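Farnow Community College has offered vocational and foundation courses in Plaltanholm for 25 years. Our programmes in hospitality, bookkeeping and early childhood care are delivered at the main campus and at the Zestby Learning Centre, with evening classes for students in employment.

We use cookies to improve your experience on this site. Accept | Manage preferences

Class sizes are limited to 15, and each student is assigned an adviser on enrolment.
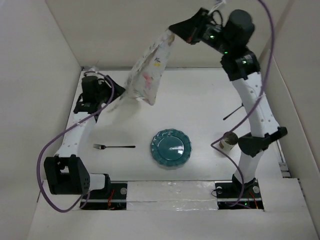
Orestis Tsolakis wrote to the college in September that the evening bookkeeping course had suited his shifts, and that he would have welcomed longer library hours during the examination period. The library now remains open until 9 p.m. in those weeks.

The college is governed by a board that includes two elected student members. Enrolment enquiries may be directed to the front office, Room 30.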